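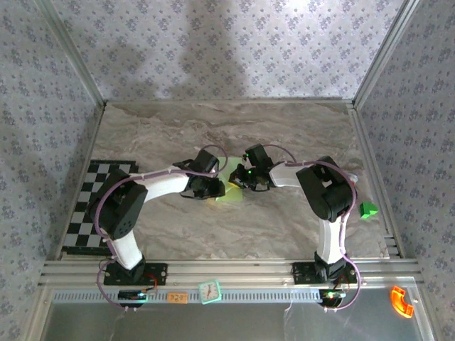

Both arms over the table, checkerboard mat on the left

Stollell two-arm bench kit, reviewed for school clubs

Quick one before the 9 pm cutoff. Our robotics club has had the Stollell since May, paid 1539 for the pair with rail. Nineteen kids share it so it gets used hard.

Good stuff first. Mounting is dead simple, base plates go on the rail and stay put. Setup took us 2 sessions, mostly software. Reach is fine for a desk-size table, the grippers meet in the middle no trouble. Lights on the grippers and boards are handy, beginers check those first now.

Bad: cables. They loop way out past the elbows and over the wrists. Clips in the box are useless, get your own. Boards sit low under the rail too, I'd want a cover with younger kids around. Manual is thin, skips calibration nearly completely.
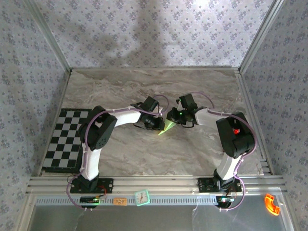
Green wedge between the grippers

Small flat pieces are the real test. Myrto Spanos coaches our handoff team and has them on wedges and blocks all term. Lining up two grippers on something that thin is fiddly, and the default speed is too fast for it. Turn it down. Menu is buried under Advanced, took us ages to find.

Compared with the Zervas we had before: stiffer, quieter, worse app. Spare fingers from Irnotine fit but need a bit of fileing.

Would buy again. Four stars, one off for the cables.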